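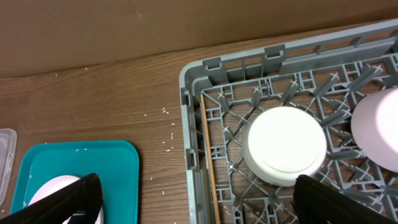 What would I be doing if I signed up?

You'd be sitting at a table and driving a pair of robot arms through small kitchen chores, first with one set of grippers and then with another, and telling me which set you'd want to keep. Each visit lasts 2 hours. You don't need to know a thing about robots, and I'd love it if at least half of you didn't.

OK, let me back up. I run the gripper trials at Trusness, a small shop in Holport, and I'm looking for people to come in and help us compare two kinds of fingers. One is the plain set that we've used forever. The other is called the Bolina, and it has a softer pad and a narrower tip. I've had my hands on both for so long that I can make either one look good (or bad, on a Monday), so my opinion is pretty much worthless at this point. I need fresh hands!

The chore we keep coming back to is clearing up after a meal. You've got a tray with dishes and leftover food on it, you've got a container for scraps, and you've got a dish rack. Food goes in the container, dishes go in the rack. A person can do it half asleep. With grippers it's a whole different story, and the stuff I care about is the fiddly stuff: getting a fingertip under the rim of a plate, picking up a chopstick that's lying flat, letting go of a bowl between the pegs of a rack without dragging the rack along with it. Rice is its own special misery. I've been sweeping up rice since spring and I still find it in my shoes.
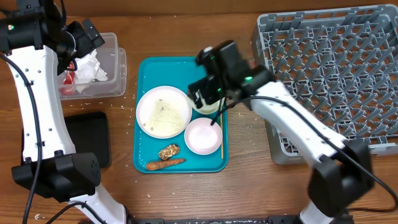

You'll steer with two hand controllers, one per arm, and there's a foot pedal that pauses everything. Most people get the hang of it in one practice run, and the first run never counts. After that you do the same chore over and over with the dishes moved around, and halfway through I swap the fingers. I won't tell you which set is on. You'll probably be able to guess from looking, and that's fine, just please don't say it out loud if there's another participant in the room.

After every run you fill in a short sheet. Was it tiring, did you feel in control, did anything slip that you thought you had. At the end we talk for a bit and I write down whatever you say, including the rude parts. One earlier group told me the arms felt like wearing oven mitts on stilts, and I've got that taped over my desk.

Who I'm looking for: adults 18 and up who can sit at a table and use both hands for short stretches, with breaks whenever you want one. Glasses are fine. Lefties, please, please write in, we never get enough of you. If you've waited tables or washed dishes for a living I'd be extra happy to hear from you, and the same goes if you're the one at home who reloads the dishwasher after everybody else. Gamers are welcome too, just mention it in your note so I can spread you across the two orders.

Who can't take part this time: anybody who works at Trusness or lives with someone who does, and anybody who did the spring round. Sorry! I did like having you.

Pay is $46 a visit, and I'm asking everyone to come for 2 visits. If you finish both you get another $9 on top, so you'd walk out with $101 altogether. Parking in the back lot is free. There's coffee, and there are snacks that have never been anywhere near a gripper.

I have 6 chairs left to fill. Visits run in the afternoon and early evening, and I can do a couple of Saturday mornings if that's the only way you can make it. The two visits should be at least a day apart so your hands get a rest and you forget a little.

We do record the arms and the tabletop during each run, plus the controller signals. Your voice gets picked up if you talk, and people do talk (mostly to the bowl). Your name stays off the files, and you can ask me to pull your runs at any point before the write-up starts.

To sign up, stop by the front desk at 101 Forsyth and fill out a card, or drop a note in the contact form on this site with "gripper trial" in the subject line. Tell me which hand you write with, what times work, and whether you've ever driven a robot, a crane, a drone or anything like that. Please get it to me by Wed 26 September. I'll answer everyone, even if it's to say we're full, but give me a few days.

Closed-toe shoes, please, and roll up your sleeves or wear short ones. The door on the Forsyth side sticks, so give it a good shove.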